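Storing and Displaying Fruit at Home: Basket Form, Contact Area and Access
Project report, second-year Product Design studio
Submitted by Nattawut Srisuk, 21 September 2020

1. Background

The studio brief asked for an analysis of one ordinary household container, followed by a recommendation for its redesign. I chose the fruit basket. It sits on a kitchen table or counter for most of its life, is handled several times a day and is seldom designed with much attention to the items it holds. Most baskets sold for fruit are general-purpose trays with a different label.

The report covers shape, wall height, weave and placement on the table. It does not cover ripening chemistry, which was outside the scope of the unit. Cost is dealt with only in section 5.

2. Products compared

Three containers were compared. The Yimyam is a deep round bowl in glazed stoneware. The Momitz is a two-tier wire stand with a central handle. The Ornovance is a low rectangular basket in woven wicker, with sides that flare slightly toward the rim. All three were bought new and used as supplied.

Each was tested on the same white table in the studio annex. The plain surface was chosen so that shadows and rim edges would be easy to read in the photographs, and the colour of the fruit would not be affected by a patterned background.

3. Method

Artificial fruit was used for all placement and removal trials. Real fruit bruises, and a bruised apple cannot be used as a control in the next trial. The pieces were also consistent in size from one session to the next. Their main fault is weight: they are a good deal lighter than real fruit, and results for stability should be read with that in mind.

Each trial consisted of placing one piece into the container, releasing it, and then lifting it out without moving any neighbouring piece. A trial was marked as failed if the container shifted, if a neighbouring piece rolled, or if the piece came to rest outside the intended area. There were 100 trials for each container, run in blocks with a break of 15 minutes between them. Position and orientation of the container were varied between blocks. Turning the rectangular basket diagonally to the user gave easier access to its back corners than leaving it square to the table edge.

4. Observations

4.1 Wall height

The stoneware bowl had the highest walls and the poorest access. Once a layer was in place, fruit at the bottom could be reached only by moving the pieces on top. The low basket allowed an apple to be gripped from above with the thumb passing beneath it, even near a corner. The flare of the sides accounts for part of this, as it leaves clearance at the rim for the back of the hand.

4.2 Floor texture

Round fruit rolled on glaze and settled on weave. The pattern of the basket floor gives a number of small contact points which resist rolling at low speed. On the wire stand, apples lodged between the wires, which held them well but would concentrate the load on a small area of skin.

4.3 Mixed shapes

Bananas are the awkward case. In the bowl they spanned the rim or were forced upright. In the basket a single banana lay flat along one side and left the other side free for round fruit. Laid with its tip toward the rim it also acted as a loose divider, a use I had not planned for and did not test separately.

5. Discussion

The rectangular basket had the fewest failures overall. Its weakness is capacity, because it works best as a single layer and a household of 4 would probably need two. A larger footprint would solve this at the expense of table space. Production cost for a run of 1000 was estimated using the Reminis costing sheet supplied with the unit, and hand weaving was the largest single item by a wide margin.

Cleaning was not tested. Crumbs and stem fragments collected in the weave during an earlier pilot with real fruit, and a removable liner is worth considering, provided it keeps enough texture to stop rolling.

6. Further work

A second prototype is planned for October, with the same wall height and a slightly longer base. The trials will be repeated with weighted fruit to correct for the fault noted in section 3. 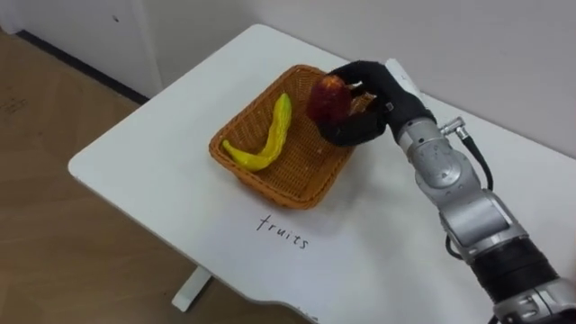
Drawings for the second prototype are held with the studio folio, along with the trial sheets for all three containers.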